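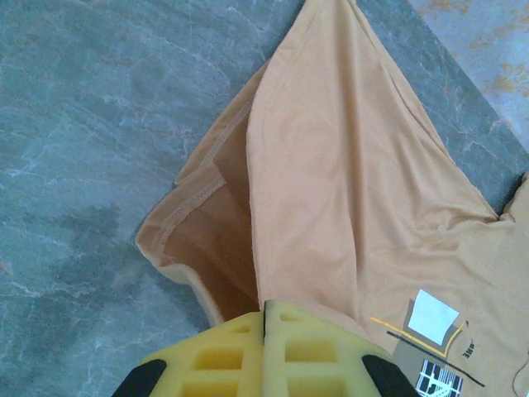
The peach shirt on the gray marble, half folded.

My aunt left me the apartment over the bakery in Gurthorpe and a marble counter I could not have bought with a year's pay. She also left me her rule, which was that you fold laundry on stone. Beds make you lazy, she said. You sit down, you lie down, it's four o'clock.

So I was folding on the stone, the way I'd been told, when Conall Dolan came up the back stairs without knocking and said, "Whose is that?"

"Mine," I said.

"It's orange."

"It's peach, Conall."

He leaned in the doorway with his arms crossed and watched me pull the hem back. I fold one side in, then I lose my nerve and open it up again to see if the seam is straight (it never is, not on a shirt this thin), and then I start over. I'd been at it a while. I had 14 more things in the basket and I hadn't touched one of them.

"You're going to Siqueira," he said.

"I'm folding a shirt."

"You wore that the night Pascual's band played. You said you'd never wear it again, it made you look like a melon. And now you're ironing it with your hands."

I was, too. I stopped. The wrinkles came right back, that's cotton for you.

Here is what Conall didn't know. In January a letter had come from Zoriana Boiko, who I hadn't heard from since we shared a room over the ferry office and had one decent shirt between the two of us. Guess which one! We'd flip a coin for it on Saturdays, back when it was the color of the inside of a real peach, and she cheated, and I let her. She wrote that she had a spare room now, and a job for me if I wanted it, and did I still have our shirt, or had I finally thrown it out like a grown woman?

I didn't answer. I kept the letter in the flour tin for months and bought my flour in small bags.

"The bus is 379," I told him. "It leaves from the post office."

"I know where the bus leaves from." He came over and put his palm down on the marble, on the gray part, well away from the shirt, like he was checking on a horse. "What happens to this?"

"It weighs more than your car. It's staying."

"And the rest of the basket?"

I looked at the basket. Towels, mostly. My aunt's pillowcases.

"You know how to fold," I said.

"I do not."

"Then come here." I moved over to make room. "Take the sleeve. No, the other one. Gently, it's older than you think."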